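How to fold and store puffer jackets and quilts (without wrecking the loft)

Quick one because it's that time of year and I've had the same question from three people. Puffy stuff. Jackets, quilted vests, the thin padded quilts you throw on the end of the bed. Takes up half the wardrobe, slides off every shelf. Do it on the bed, not the floor. You need the room and it's kinder on your back.

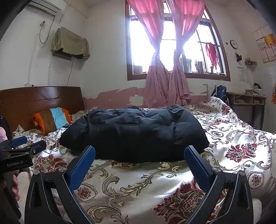

What you need

A bed, made. Doesn't have to be made well, just the doona or bedspread pulled up so you've got one surface.
A cotton bag or an old pillowcase. One per item.
Two wide elastic bands or a strip of soft fabric to tie.
A lint roller or a damp cloth.
Somewhere dry to put it all afterwards.

You don't need a vacuum bag. More on that further down.

Before you fold anything

Check the pockets. All of them, including the little one inside the chest. I've found bus tickets, a house key and once a whole mandarin, which had been in there since the previous winter and was no longer really a mandarin.

Check it's clean. Look at the collar and cuffs in good light, that's where the grime sits. Body oil left in over summer goes yellow and the smell sets in. If it needs a wash, wash it now and come back to this page tomorrow. Or the day after.

Check it's dry. Properly dry. Squeeze a fistful of the padding and hold it. If it feels cool or clumpy in the middle, it's not ready. Hang it another night. Damp padding in a bag is how you get mildew, and you won't get that smell out.

Then do up every zip and press stud. Velcro too. Open velcro will chew a satin bedspread or anything else shiny in about two seconds flat, so close it before the jacket goes anywhere near the bed.

Folding a jacket

1. Lay it face down, collar toward the headboard. Arms out.

2. Smooth it from the middle to the sides with flat hands. You're not ironing it, just getting the big lumps of air out from under. Leave the small wrinkles.

3. Fold the left arm straight across the back. Then the right arm over the top. Sleeves should sit flat, not bunched at the shoulder. If they bunch, pull the cuff down toward the hem a bit.

4. Fold each side in by a third so you have a long rectangle. It will try to unfold. Let it sit under your forearm for a moment and it gives up.

5. If there's a hood, fold it down onto the back now. Fur trims come off first if they unclip, and go in their own bag.

6. Roll from the hem up to the collar. Slow. Lean on it as you go so the air goes out through the collar end. Most people roll fast and end up with a big puffy sausage that won't fit in anything.

7. Band or tie around it, in two places. Loose enough to get two fingers under.

8. Into the bag. Done.

If you'd rather keep it flat (drawer people), stop at step 4, fold in half once, and lay it in. Flat is a bit gentler on down. Rolled takes less space. I roll the synthetics and keep the good down one flat.

Folding a quilt

Same idea, bigger. Easier with a second person but I do it on my own most times.

1. Spread it on the bed square, edges hanging even on both sides.

2. Fold in half lengthways, away from you. Walk around and straighten the far edge. Yes, walk around. Reaching over just drags the whole lot toward you.

3. Fold in half lengthways again. You've now got a long strip.

4. Fold one end in to the middle, then the other end over it, like a letter.

5. Press down with your forearms, from the folded side to the open side.

6. Pillowcase over the top, opening tucked under.

If you're folding on something slippery, the quilt will skate around. Put a cotton sheet or a big towel down first. Makes a huge diffrence and takes ten seconds. My mate Lợi Chu does hers on a beach towel and swears by it.

Thin quilts can be rolled. Thick ones, don't bother, you'll just get cross.

About vacuum bags

I know. They look great. You get a quilt down to the size of a phone book. But down and feather need the air, and months squashed flat breaks the little plumes and they don't come back up the way they were. Synthetic copes better but still goes lumpy along the fold lines.

For moving house or a suitcase, fine. A week, two weeks, no harm done. For the whole of summer, no.

If you've already done it and the jacket has come out like cardboard: tumble dryer, low, with 2 clean tennis balls. Twenty minutes, have a feel, go again. Check the care label first. Most of the time it comes good.

Where to put it

Top of the wardrobe is good. Dry, and out of the way. Heaviest on the bottom, jackets on top.

Under the bed is OK if you've got proper lidded boxes. Not straight on the carpet. I use the Skadik ones, they're 70 cm long and slide under mine with a bit to spare – measure yours before you buy, bed rails hang lower than you think. I didn't and had to take one back.

A suitcase you're not using. Obvious, but it took me years. Just remember what's in it before you next fly anywhere.

Not the garage, not the shed. Not against an outside wall if your place gets condensation. And not in plastic shopping bags.

Moths: down itself isn't really their thing, but wool cuffs and linings are. Cedar blocks, or lavender if you like the smell. Keep it outside the bag, tucked next to it, as the oil can mark a shiny fabric.

Label it. Bit of masking tape and a marker. "Navy jacket, long" or "spare quilt, single". Otherwise come the first cold morning you're unrolling every bundle on the bed at 6.30 am looking for the one you want.

Getting it back out

Take it out a day early if you can. Undo the bands, give it a good shake from the hem end, then hang it on a wide hanger. Shake it again when you walk past. It'll look sad for the first few hours – leave it alone and it fills out.

Quilts, drape over the end of the bed or over a couple of chairs for the afternoon. An hour on the line in the shade is even better if the weather's being nice.

Stray feathers poking out: don't pull them through. Pinch from the back and draw them in again. Pulling makes the hole bigger and then the next one follows it out.

Questions I get

Can I do two jackets in one bag?
If they're thin, yes. Roll them together, one inside the other. Thick ones no, you'll end up compressing both.

Do I have to do it on the bed?
No. Dining table works if it's long enough. Wipe it down first, obviously.

What about leaving it on the hanger?
Fine for synthetic if you've got the room. Heavy down tends to sink to the bottom of each baffle if it hangs for months. Ewan Nisbet wrote in to say he hangs his upside down by the hem with clip hangers half way through the season. Haven't tried it. Sounds like a lot of work to me.

The outside feels sticky?
Coating's breaking down, usually. Wash it once with a tech wash and see. If it's still tacky when it's dry it has probably had its day. Don't bag it with other things, it can transfer.

How long does all this take?
A jacket, a few minutes once you've got the hang of it. Quilt a bit more. The pockets take longest.

Got a big pile to do? Start with whatever's already on the bed and work through. Do the kids' ones last, they're small and quick and you'll be over it by then.

Next page: fitted sheets. Should be up by Wednesday if I get teh photos done.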